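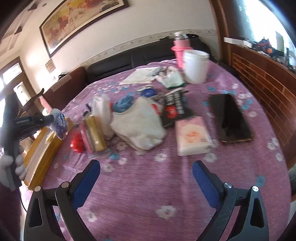

In Defense of the Cloth-Covered Table

Talha Yousafzai

Every December our local paper runs its piece on how to wrap a present, and every December it begins by telling us to clear a large, hard, clean surface. I have been reading this advice for most of my adult life and I'd like to say, as kindly as I can, that I think it's wrong.

My aunt in Skuncombe wrapped everything on her good round table with the flowered cloth left on. Paper slides on bare wood (you chase it, you swear a little, the tape sticks to the wrong thing) but on cloth it stays more or less where you put it, and a small box doesn't go skating off onto the floor when you reach for the scissors. Yes, the cloth has to be shaken out afterward. It was going to be shaken out anyway!

And I'd go further and say a wrapping table ought to be crowded. I like the shopping bags still standing up on it, the fabric in a heap, the bow that came off something else last year and is waiting for its second chance, the pens wherever they rolled. When everything is out where I can see it, I remember that there's a cousin I haven't bought for, or that a scarf would go very nicely around a box that is too ugly for paper. My friend Reet Luik wraps nearly everything in cloth now, tied in a knot on top, and she gets the cloth back about half the time, which she considers a fair rate of return.

The tidy method has its people, and I don't want to quarrel with them. A shop in Warnasberg will do the whole job for you, beautifully, with corners like a hotel bed. I used it once, in a bad year, and the presents looked wonderful and I felt I had missed the evening I was looking forward to, the one with the radio on and the tea going cold and bits of gold film stuck to my sleeve.

So leave the cloth on, and leave the bags where they landed. Supper can be eaten on the couch until the last one's done.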